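Pladen opens small-batch service for stamped sheet-metal brackets

New service in Quintela accepts orders from 14 pieces and delivers the parts sorted in returnable bins

QUINTELA, January 22, 2024 – Pladen, a maker of sheet-metal parts, today announces the opening of its small-batch service for stamped and folded brackets. The service is for workshops, repair companies and makers of equipment which need a small number of metal parts and do not want to buy a full production lot.

Until now, the smallest order at Pladen was 1000 pieces of one part. With the new service, a customer can order from 14 pieces, and different parts can be combined in the same order. The parts come from the same presses and the same tools as the large series.

"We had many calls from people who needed only one box of brackets, and we had to tell them no," said Raelene McAlister, head of customer orders at Pladen. "They were good customers and it was not pleasant for us. We have looked for a way to serve them with the machines that we already have, and now we have found it."

Parts that are not easy to store

Stamped brackets look simple, but they take much space for their weight. A flat plate can be put on a pile. A bracket with a folded side and raised contours does not lie flat, and two brackets of the same type can hook into each other at the holes or at the bent edges. When somebody pulls them apart with force, the surface gets scratches and sometimes the fold is no longer straight.

For this reason Pladen has changed the way in which small batches are kept before packing. The parts are no longer poured into deep cartons. They are placed in open plastic bins on metal shelving, directly behind the work table. Each part is picked up singly by its edge, moved over the table and checked before it goes further. The table has a green covering, against which the holes and cutouts in the metal are easy to see. 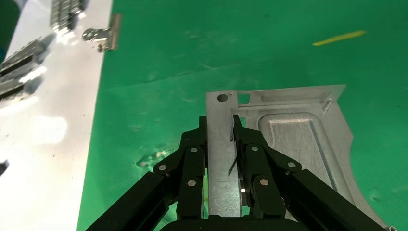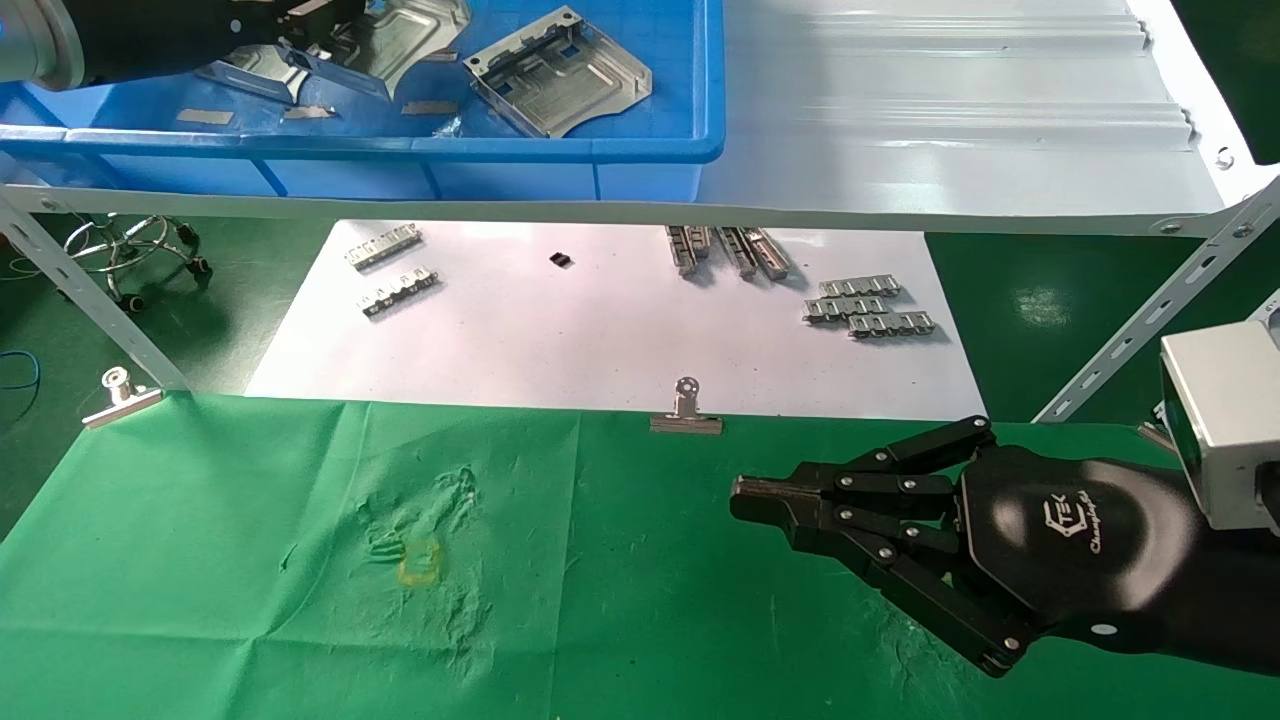
What is checked on each part

In the small-batch service every part is checked, and not only a sample from the lot. The check includes the following points:

- The holes are open and free of burrs.
- The cutouts have the correct shape and no metal is left in the corners.
- The folded side has the correct angle.
- The long edges are straight.
- The surface has no deep scratches. Fine scuffs from the pressing are normal for unpainted parts and are accepted.

Parts that do not pass go back to the press department together with a short note. The customer receives a copy of the check sheet with the delivery. If the parts will be painted or coated later, the customer should write this on the order, so that the surface is checked more strictly.

Returnable bins

Orders are delivered in stackable plastic bins under the name Plendine. The bins have a thick rim, so they can be carried by one person with gloves, and their ribbed walls keep the shape also when they are filled with metal. The customer can put the bin directly on the shelf and take the parts out of it during work. Empty bins are collected at the next delivery, or they can be brought to the Pladen counter in Quintela or to the warehouse in Dustau.

There is no rental price for the first three months. After this time a small deposit is charged for each bin that has not come back. Customers who prefer cartons can still receive them, but in this case the parts are wrapped in paper by layers and the packing takes one more working day.

"In the beginning we thought that the bin is only a detail," said McAlister. "Then we visited some workshops and saw that the people had emptied our cartons into buckets and old drawers. The parts were fine when they left us and they were not fine anymore when somebody wanted to mount them. So we began to think about the shelf of the customer too."

Orders and delivery

The service starts with 11 types of brackets from the existing catalog, among them flat brackets with one folded side, curved brackets and brackets with a perforated strip for adjustable mounting. All types are available in unpainted metal. Other parts from the catalog will be added step by step, and the full list is planned to be ready in September.

Small batches are usually sent 3 working days after the order is confirmed. For orders with more than one type of part, each type is packed in a separate bin with its own label. Drawings with all dimensions are sent free of charge on request, and it is recommended to compare them with the old part before ordering.

Customers who are not sure which bracket they need can bring a used part to the counter in Quintela. The staff will measure it and look for the nearest type in the catalog. Custom stamping is not a part of the new service and continues to be offered only for large series.

About Pladen

Pladen produces stamped and folded sheet-metal parts for shelving, cabinets, ventilation and light machines. The company has its production and its customer counter in Quintela and keeps a warehouse in Dustau.

Press contact

Raelene McAlister
Customer Orders, Pladen
Quintela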